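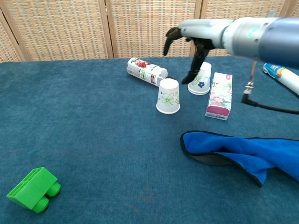
Search reports Go

Progress report to the Odukoya Fund: Ploltgate community room, tabletop sessions

Period covered: March to May

The grant paid for a restock of the tabletop sorting sessions at Ploltgate. Most of that work is finished. We have spent $500 of the $1000 awarded, and the rest is set aside for storage and the fall sessions.

Materials. We kept to ordinary household things, as agreed in the application. The current stock includes paper cups with flower prints, small boxes, printed cans, cleaning cloths and a few chunky plastic toys. The cups are the item we replace most often – they get crushed when people stack them. We now buy them in mixed patterns so they can also be used for matching.

Tables. The teal carpet covering is a clear improvement on the bare tops. Cans laid on their sides roll less and the room is quieter. It does pick up lint, and we have added a quick brushing to the closing checklist.

Sessions. We ran 17 sessions in the period. Attendance was steady except for 2 weeks in April when the heating was out. Turning cups over, standing boxes on end and folding cloths remain the most used activities. The written instruction cards were too wordy and Lucrezia Colombo is redoing them.

Still open. The shelving ordered from Dronlow arrived with the wrong brackets, and replacements are due in June. Until then the stock is kept in bags under the sink. We would like to move the unspent printing money to storage bins and ask for your approval.

The next report will cover June through August.

Contact: Lucrezia Colombo, Lirkel Projects | © Lirkel Projects | Back to top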